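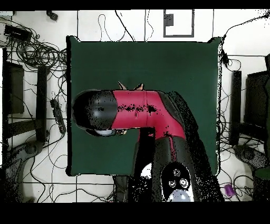 Randitz Linen Services, Folding and Finishing Department
Questions from staff about the robot arm

We've had a good many questions in the canteen and through the suggestions box, so Dušan Vávra, who looks after the department, has sat down and tried to answer them as fully as he can. Last updated 21 May 2019.

Is the arm going to take my job?
No, and I do understand why this is the first thing people want to know. Nobody's contract or hours are changing because of it. There are 30 of us in Finishing and the plan for October still has 30 names on it. What will change, bit by bit, is what some of us do in the middle of a shift, and I would much prefer that you heard that from me over a cup of tea than from a notice on the door.

What is it meant to do?
Towels, to begin with. We send out a great many for the Nenby hotels, and the small square ones are the job people most often ask to be moved off, as it's hard on the wrists after a couple of hours. The arm is learning to take hold of a single towel laid out on a table and fold it. Sheets, duvet covers and anything with buttons stay with us. 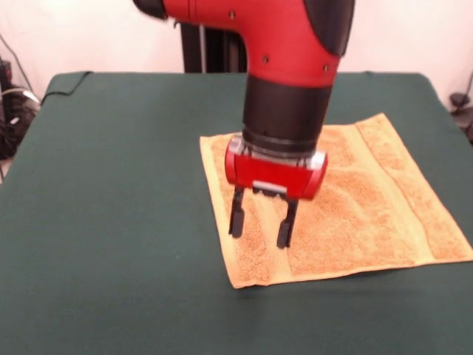 Why only one towel at a time?
Cloth is awkward stuff! You and I can feel when we've picked up two layers instead of one, and we put it right without thinking. A gripper has to be taught all that, so we're starting as simply as we can and will move on to small piles when it's ready for them.

Who is teaching it?
People from our own department, which I'm very pleased about. If you'd like a turn, put your name on the sheet by the Mahlangu press. You don't need to know anything about computers, and your usual rate applies, training time included.

May I walk up and have a look?
Please do, but ask whoever is running it first and stay behind them while the arm is moving. Mind the cables on the floor, and please don't leave cups or trolleys near the table.

Will we be timed against it?
No. The folding targets on the Ganeck line stay as they were, and the arm's figures are kept separately.

What if I'm still worried?
Come and find me, or ring extension 605. If you'd sooner not talk to a manager, your shift representative can bring it up for you without giving your name.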